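Equipment Planning Meeting, Minutes
Cukberg Textile Handling Group
August, 2:00 p.m., second-floor conference room
Chair: Benedetta Caputo
Minutes taken by: Operations desk

1. Previous minutes
Approved with one correction. The spare parts line for the Druner order should read "per pair" in place of "per unit."

2. Hand-held grippers
The group reviewed current stock against the work plan for the next quarter. Towel folding and hanging tasks need two grippers per operator, one in each hand. The request is for 24 additional units, to be bought as 12 pairs. Druner and Pagano have both quoted. Druner includes finger pads and pivot hardware in the unit price. Pagano lists them separately and asks for payment on order.

B. Caputo asked that wear at the pivots be treated as its own cost line. Bushings are now bought as needed out of general supplies, and there is no record of how many hours a set lasts. Operations will start a log by gripper number.
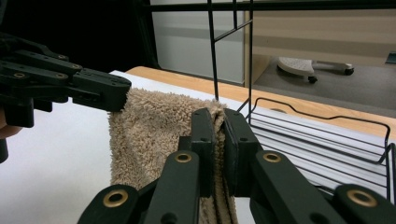
Item 2. Two-gripper hold on a terry towel, brass-colored bushings at the linkage pivots.

Finger pads were discussed briefly. Thick pile does not release from the current pads as cleanly as flat weave, according to operator notes. A second pad type will be quoted but not ordered at this time.

Decision: Druner preferred, subject to written confirmation of delivery within 60 days.

3. Test fabrics
The fabric list stands at 202 pieces, including towels, napkins and pillowcases. High-pile pieces are short. Operations requested 29 more towels in light colors and the same number in dark colors. The light order was approved. The dark order is held until the lighting question in item 5 is settled.

4. Workstations
The Mukeck proposal covers desks, monitors and cable management for the folding area. The base option keeps the present desks and replaces only the power strips and cable trays. The full option replaces the desks as well. Current stations seat two monitors and two keyboards on one wooden desk, with cables hanging down beneath it on the right, and the base option would route these into a tray under the desktop. The wall outlets would not need to be moved under either option. The full option was judged hard to justify while the desks are serviceable.
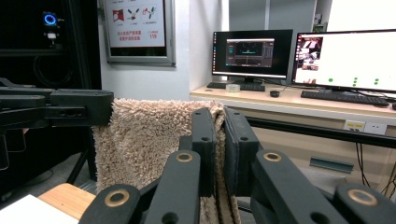
Floor space was taken up next, as the Mukeck drawing does not show clearances. The drawing has the folding table and the desk on separate walls with an open aisle. In practice the operator handles towels with the desk and both monitors a short way behind the work, and a stand with its legs on the floor between. Any new layout must keep that stand in reach of the table. Mukeck will be asked to redraw with the stand included and the aisle width marked.

Decision: Base option, pending revised drawing.

5. Lighting
Deferred. Operations to obtain a quote for two overhead fixtures.

6. Budget
Items 2 and 3 go to the equipment account. Item 4 goes to facilities. Bushings and pads move from general supplies to a new consumables line, amount to be set once the log has a month of entries.

7. Actions
B. Caputo: written delivery terms from Druner.
Operations: wear log, towel order, lighting quote.
Facilities: revised drawing from Mukeck.

Meeting closed at 3:10 p.m.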